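Brurnstead, upper floor lounge and window bay
Housekeeping and general safety walkthrough, August
Comments are the inspector's own. Items marked FOLLOW UP should be answered before the next walkthrough.

1. Floor and walkways

Walkways clear to the door: YES
Mats flat, no curled edges: NO
Comment: The mat by the door curls at the same corner it curled at last time. The reply on the previous checklist says it was "addressed." I would like to know how. Somebody may have stepped on it for a while. Either tape it down properly or take it away.
FOLLOW UP

Floor free of spills and loose items: YES
Comment: Swept shortly before I came up, by the smell of it. I'll take the yes, but I don't believe it looks like this at four in the afternoon.

2. Exits and signs

Exit sign lit: YES
Door opens fully without force: YES, with a remark
Comment: It opens fully if you know to lift the handle a little. A visitor won't know. Stallusham fitted the closer and says it is within tolerance. I pushed it 9 times and it stuck twice. If that is within tolerance I'd want to see what isn't.
FOLLOW UP

Evacuation plan posted and current: NO
Comment: Posted, yes. Current, no. It still has the old kitchenette on it.

3. Windows and glass

Glass free of cracks and chips (checked by eye): YES
Railing bars in front of the glass firm to the hand: YES
Comment: No movement on either side. I leaned on them harder than I was asked to.

Furniture kept back from the glass: NO
Comment: The round table has been pushed up toward the window again. I understand people like the view. The rule in the lounge sheet is 16 inches of clear space between furniture and glass, and the sheet is signed every month as if that were being done. I doubt anyone has ever put a tape measure to it. Mark the floor if you mean it, or drop the rule and say why.
FOLLOW UP

4. Tables and surfaces

Tables stable, no wobble: YES
Tabletops clean and clear of litter: NO
Comment: One plastic bag, crumpled, on the white table by the window. A small thing, and I'd have let it go if the sheet for that morning didn't say "all surfaces clear." Bags slide off smooth tabletops and end up on the floor, where they are a slip hazard. The bin is a short walk away.

Personal care appliances kept away from tables and shared areas: NO
Comment: Hair dryer at the same table. See section 5.
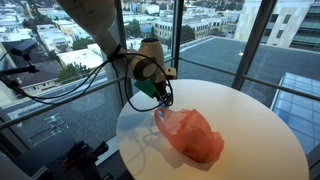 Item 4, window table: orange-red bag on the tabletop, cream hair dryer above it, black cables at left and right.

The bag should go in the bin or back in the drawer with the others. I was told the drawer is where bags are kept. I looked in the drawer and found takeout menus and a roll of tape, which could go on the mat.

5. Small electrical items

Appliances on the approved list: NO
Comment: The list for this floor has a kettle, a toaster and a desk fan. It has no hair dryer. If there is a good reason to keep one up here, add it to the list and give it a place. "It's only for now" was also the reason given for the toaster, which has been on the list ever since.
FOLLOW UP

Hair dryer, air inlet and nozzle free of lint: NOT CHECKED
Hair dryer, plug and cord undamaged: NOT CHECKED
Comment: I don't tick what I haven't had in my hand. Please have it checked with the other appliances and put the result on the test sheet. Any dryer rated above 1000 watts should have a wall outlet to itself and should not share a power strip with the kettle.

Cables kept off edges and walkways: NO
Comment: Cables at the window table hang in loops. Loops catch sleeves, bag handles and chair backs. Nikolovski supplied a box of cable clips last winter and the box is still sealed. Use them.
FOLLOW UP

Power strips not chained together: YES
Comment: Checked behind the sofa as well. A pleasant surprise.

Kettle, base and cord: YES
Toaster, crumb tray emptied: NO
Comment: I won't describe the tray.

6. Fire equipment

Extinguisher in place, pin and seal present: YES
Extinguisher tag initialed each month: YES, with doubts
Comment: Every box is filled in, in the same pen, at the same slant. It looks to me as if several months were done in one sitting. I can't prove it, so it stays a yes.

Smoke detector test: YES
Comment: Sounded on the first press. Sasby came up to silence it in under 2 minutes.

7. Storage and waste

Bins emptied: YES
Nothing stored on top of the cabinet: NO
Comment: More than one box up there, none labeled. The heavier one needs to come down first.

Result: PASS WITH COMMENTS

I have put "pass" because the form has no box between pass and fail. The window table and the appliance list are the two points I'd act on this week. Replies go in the right-hand column of the return sheet. Please write what was done, with the time it was done. "Addressed" will be sent back.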